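Call for Participants: Working Group on Good Practice for Two-Arm Table Tasks

Verkitz is looking for 10 people to help us finish a written code of practice for teams who operate robot arms around household objects. The first draft has 36 rules. Many of them were written by engineers only, and we would like them to be read and corrected by people who do this work every day.

You can apply if you are an operator, a technician, a safety officer or a teacher in a technical school. You do not need to be a programmer. We also welcome people who have worked in kitchens or in packing, as they know how dishes break. 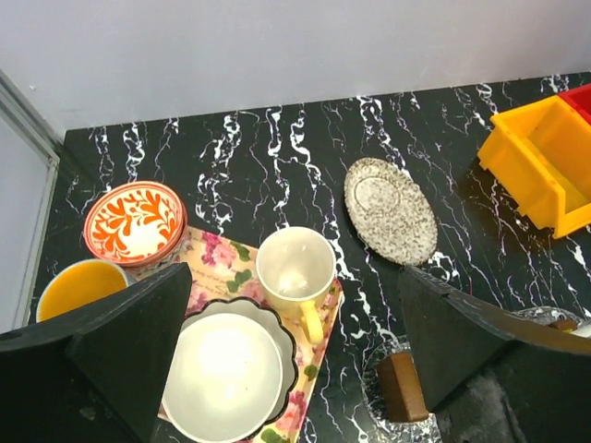
The draft is divided into four chapters: preparing the table, handling of fragile items, sharing the space between two arms, and stopping the work. The third chapter is the weakest at the moment. It says that both arms must keep a "safe distance", but it does not say how this distance is measured or who decides it. We received 63 comments on this chapter alone, and some of them contradict each other.
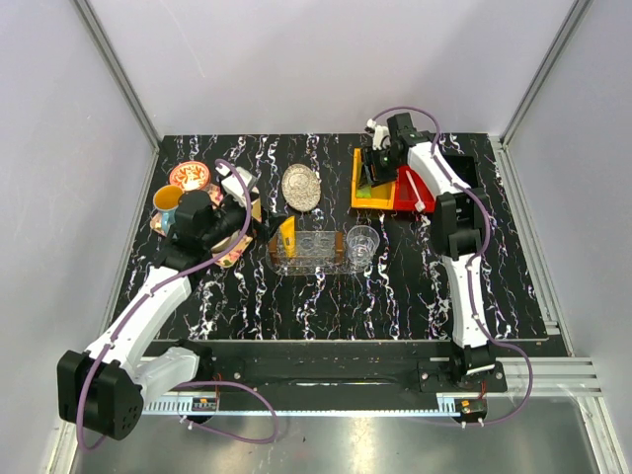 Participants will attend two days at our site in Ziltitz in November. On the first day you will read the rules beside the workstation and mark what is unclear. On the second day the group discusses the changes and votes on each one. Between the two days there is some reading at home – please plan one evening for it.

We pay travel costs and a daily fee. Lunch is provided. The working language is English, and simple English is fine.

To apply, send us one page about your experience and name one rule from your own workplace that you find useful, or one that people ignore. Applications sent through Cerier or another agency are also accepted. The last day to apply is 19 September 2021.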